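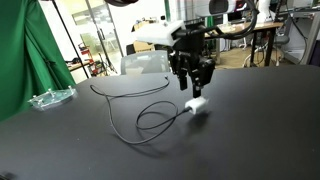 White plug, black lead, black table.

Last updated: February

brivwood_bits wrote:
Right, how do you all put your chargers away? I've got a drawer full of little white cube plugs with thin black leads, and every time I want one I pull out the lot. I've tried leaving the lead plugged in and winding it round the cube, which looks lovely for a day and then springs open. There are 16 of them in there (yes, I know).

tealeaf104 wrote:
Don't wind it round the plug! It bends the lead hard right where it goes in, and that's where mine always split. Big lazy loops, about the size of a saucer, and one of those soft stick-on ties. I got a roll from Simanjuntak and I'm still using it two years on.

fevstead_fran wrote:
Disagree, sorry. Loops are fine if you've got the space, but in a drawer they just hook on to each other. I fold mine in half, then in half again, and stand them up in an old mug. Plugs go in a separate tub.

tealeaf104 wrote:
Separate tub means you never find the right plug again though. I keep the pair together, always.

brivwood_bits wrote:
I'm with tealeaf on keeping pairs together, I think. Had a go this afternoon with a big table to spread out on, and it does help to lay the whole lead flat first and let the twists drop out.

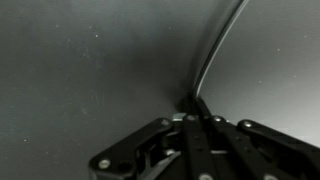 Then I start looping from the plug end, so the little connector finishes on the outside and I can grab it. Still no idea what to do about labels. Masking tape goes gummy on me.

fevstead_fran wrote:
Bread bag tags! Write on them in biro and clip them next to the plug. Still say folding's better, mind.

clornlow_keith wrote:
Or get rid of half of them. 16 chargers, how many phones have you got?

brivwood_bits wrote:
Two. I'll look out some bread tags.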